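Chapter 7
Shaft Seals and Packing

7.1 Purpose of a seal

A rotating shaft that passes through a housing leaves a gap. Fluid under pressure will leave by that gap unless something closes it. The part that does so must touch the shaft, or nearly touch it, without wearing it away.

Soft packing is the oldest form. Rings of braided fiber are pressed into a stuffing box by a gland. Tightening the gland squeezes the rings against the shaft - too much load and the packing burns. The Rees pump in Section 7.4 runs at 1,160 rpm with five such rings.

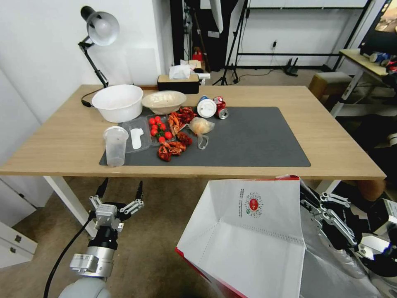

Lip seals use a flexible edge held to the shaft by a garter spring. The edge rides on a thin film of oil. Stiffness depends on section as well as material: a clear plastic cup with a slightly wider rim, like the one standing by the white basin, shows the kind of change in section meant. A wider rim resists going out of round, and the outer case of a lip seal is flanged on the same principle.

Face seals are treated in Section 7.3. Gland loads are listed in Table 43.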